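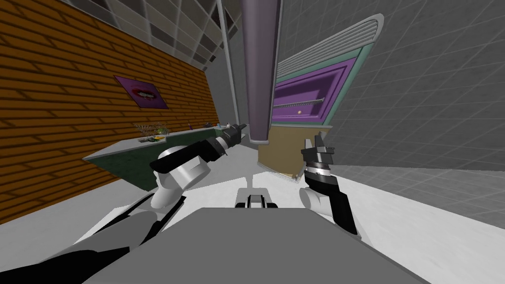
Sunday, open day, sim station. Notes for Yesenia Ponce and whoever runs the Markside visit next.

Set up at 9. Two-arm model loaded in the kitchen layout, same build Dutari has been using for the oven door task. Real arms stayed in the cage with power off, as agreed with Ustitz, so everything the visitors drove was simulated.

Scene load was slow on the first start and normal after that. Checked joint limits on both arms before letting anyone near the controllers. Right wrist still reports a small offset at home pose. Did not chase it. Left is clean.

Format: short intro, then each visitor gets one go at reaching for something on the long counter with the left arm, or for the handle on the oven-type unit with the right. Most picked the counter. The plant is a bad target. Its collision shape is one box that sticks out past the leaves, so the gripper stops in what looks like open air and people think they broke something. Yellow object is better, but it sits on the edge and goes over with any sideways contact. Reset key is the only fix for now.

Handle task: reachable, but only if the forearm comes in low. From above, the elbow hits its limit first. Antoniadis wants the base moved closer. I would sooner leave the base alone and change the start pose, otherwise the older recordings stop matching.

Textures were on full randomization. Several questions about the poster with the mouth and the green counter front. Answer given: colors and surfaces get swapped between episodes so the policy can't lean on them. That went over well enough and took less time than the slide. Drop the slide.

Logging: buffer set to 4,000 episodes, 3,335 in it at close, including what was there from before. Visitor runs are tagged "open" and must be filtered out before training. 2 controllers used, one has a sticky trigger (the one with tape on it).

To do:
Shrink plant collision shape.
Move yellow object back from the edge.
Right wrist offset, compare against the July calibration file.
Ask Ustitz if the cage lights can stay on next time, visitors kept asking to see the hardware.
New trigger spring.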